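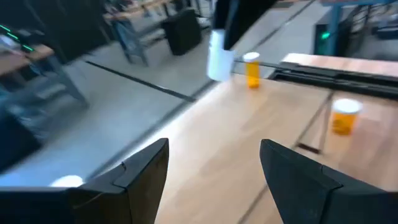

Worth taking my dad to the Wemico open day? (robot arms and pill bottles)

Posted in: Out and about > Tech and making
Tags: open day, robots, Skolinbridge, accessibility

pelicanpam

Hi all, hoping someone's been to one of these. Wemico are opening up their workshop in Skolinbridge again and the listing says you can watch the arms "practising household medication handling", which I take to mean picking up pill bottles and putting them down again. My dad is 81, has awful arthritis in both hands and has a real set against child-proof caps (we've had words with the chemist). He read the listing over my shoulder and now he's keen as anything. He was a fitter for most of his working life, so he'll want to get right up close and have a look at how it's all bolted together.

What I can't work out from the page is whether it's an actual demonstration with someone talking you through it, or whether you just shuffle past a window. Also:

How long does it go for? He's good for an hour on his feet, then he needs a chair.

Do they let you ask questions or is it all a bit hush-hush?

Is it loud? He wears hearing aids and a big echoey shed is his idea of misery.

And does the thing open the bottles?? That's what he's going to ask the minute we're through the door and I'd like to warn him if the answer's no.

We're coming from a fair way out so I don't want to drive him all that way for ten minutes and a brochure. Thanks in advance!

grommet_72

Been once. It's alright. Parking is free but you walk up a slope from it. They had a sausage sizzle. I don't think the robots opened anything while I was there, mostly they moved stuff from one spot to another and pretty slowly. My kids got bored and we left early so I can't tell you about the talk. Concrete floor, so yeah, a bit echoey. Take a jumper.

Khairul Sumampouw

I went to the last one and wrote it up for our repair café's newsletter, so I'll paste most of that in below, it should cover your list better than my memory will. Quick version first though: yes, take him! It's a proper demonstration. They take people through in small groups and you get a person standing there who'll answer pretty much whatever you throw at them. I asked some very basic things and didn't get a single eye-roll.

The one thing I'd say is ring ahead about chairs. There were 5 of them along the wall and they went fast — I saw one bloke perched on an upturned crate. When I rang beforehand about something else they were lovely, so I reckon they'd put one aside for your dad if you ask.

Newsletter bit follows. Excuse the dateline, our editor likes them.

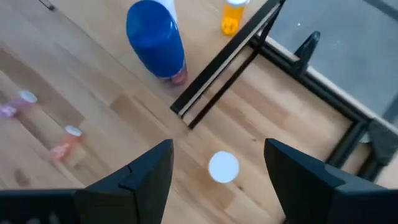

SKOLINBRIDGE, March 27, 2025

If you've ever dropped your tablets and had to get down on your knees to find them, you'd have felt right at home at Wemico this week. Amber bottles with white caps, a couple of little ones tipped over on their sides, a big tub with a bright blue cap on a lean. It looked like my bathroom cabinet after the cat's been through it, and that was the practice material.

Our guide was an engineer called Menon who had clearly given the talk a few times already and was still enjoying it. The set-up is two-fingered grippers on black arms, and there's a little camera riding along at the wrist so the people running it can see what the fingers see. We got to watch that view on a screen, and I'd happily have stood there all day. You see the tips of the two fingers poking up from the bottom and everything else swings about behind them. It made me a bit seasick, to tell the truth, but you do come away understanding why it's hard! Half the time a bottle is blurry, or a finger's in the way of it.

I'd assumed the standing bottles would be the tricky ones, being easy to knock. Menon said the lying-down ones give them far more grief. They roll. The fingers come in, nudge one side a touch early and off it goes. Small caps on their own are worse again, so little and flat that there's hardly anything to pinch. She told us they'd logged 1,741 attempts at pick-ups since October and that she could probably describe the worst of them from memory.

Now, opening. Somebody in our group asked almost straight away and the answer was no, not in this demonstration. Picking up, carrying and setting down is what they're working on for the public days. Push-and-turn caps need one hand to hold while the other presses and twists, and Menon said they'd sooner show us something they can talk about properly. There were a few groans. She took it well.

The talk and the watching came to four lots of about ten minutes with a wander between each, and then there's tea. They had planned for 600 visitors over the whole thing, and it felt busy near the door but never a crush once you were in with your group.

That's the end of the pasted bit, me again.

On noise: the arms themselves are quieter than I expected, more of a whirr. It's the people that echo. We were in an early group and I could hear Menon fine from the front, less so when I drifted back to gawk at the frames (lots of blue metal, your dad will approve). If he stands near whoever's talking he should be right.

On getting close: there's a line taped on the floor and they'd like you behind it while an arm is moving. Between runs they were relaxed about leaning in for a look, and one of the younger staff spent ages with a retired machinist discussing fasteners. So I think your dad will find his people.

pelicanpam

Oh you're a gem, thank you, this is exactly what I was after. I read him the part about the rolling bottles and he said "well of course they roll, they want a V block," so he's already got notes for them. Will ring about the chair tomorrow. And thanks grommet, jumper noted!

cetena_fan_club

Bit off topic but if you've driven all that way, Cetena on the main street does a good pie and there's a ramp round the side. They shut after lunch so go there first. My aunty uses a walker and she's never had trouble getting in.

Khairul Sumampouw

Seconding the pie. Pam, let us know what they say about the V block.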